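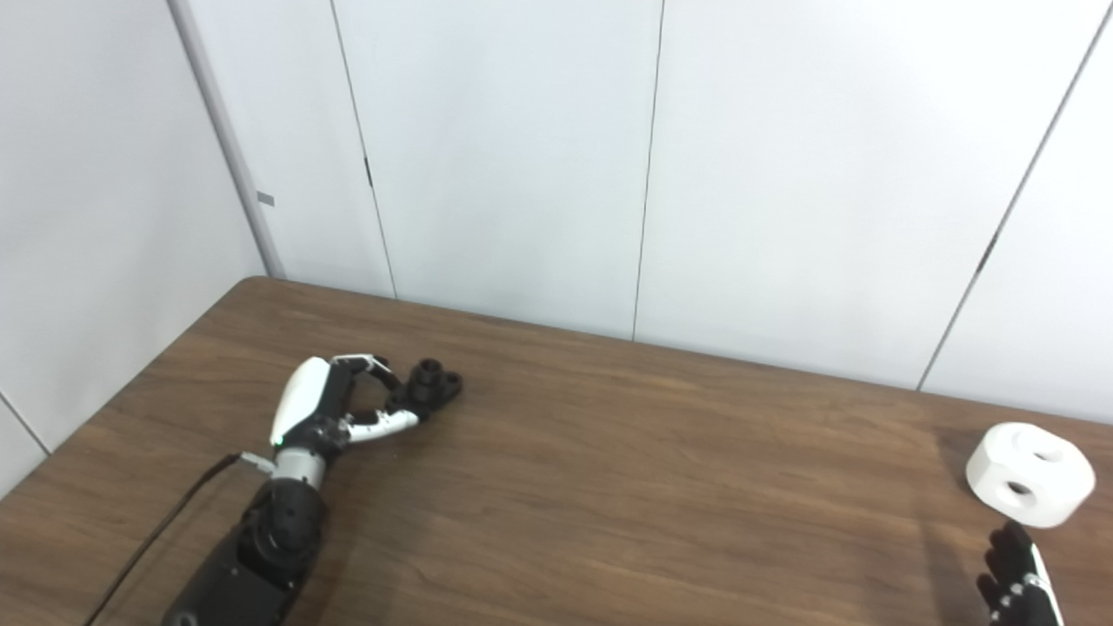
I love a bare table, and I'll argue for it with anyone who'll sit still long enough. For years I sorted and fitted small parts on whatever corner was free, between the mugs and the post, and I thought the muddle was part of the fun (it wasn't, I lost a spring a week). Then I visited Regula Wallner in Jemthorpe, who works on plain brown wood against a plain wall, and I went home and cleared the lot. What a difference! A little black fitting with a hole in its top stands out beautifully against streaky wood grain, and so does a white block with round holes. You can pick up one thing and give it your whole attention.

Ingvar Lauritsen disagrees, and wrote me 2 pages in July saying that a good bench should have everything within reach. He owns about 3000 fittings and I believe he knows every one. But reach is what drawers are for, Ingvar! 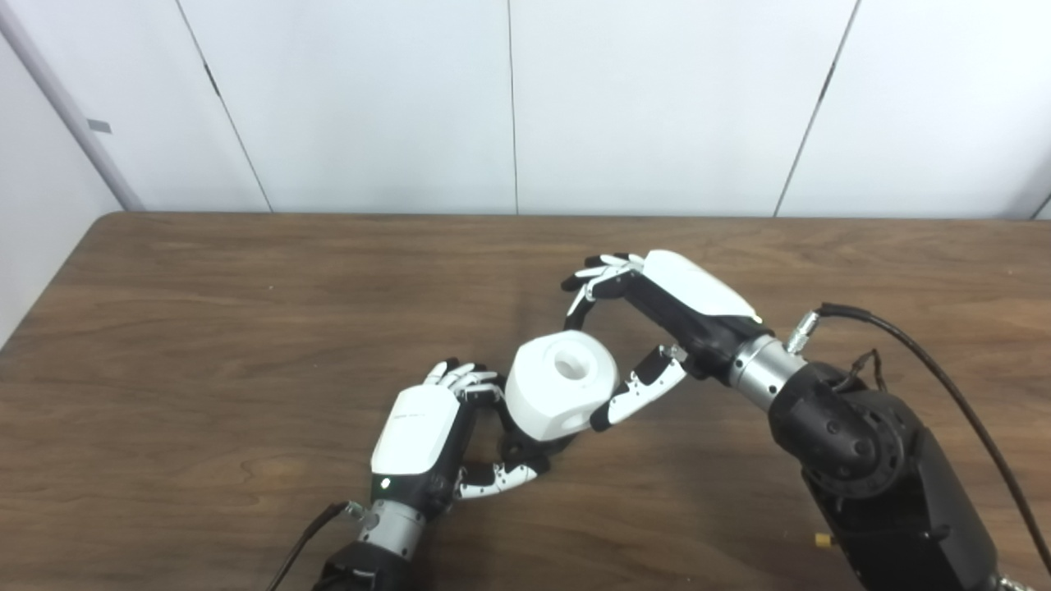
White part with a round hole in the top and a recess in the side, on the bare wood.

Chunky pieces like that deserve the space too. You want to come at them from both sides, turn them over, find the recess with a fingertip. I now keep 11 tins on a shelf behind me and bring over one at a time, and my evenings have become a real pleasure.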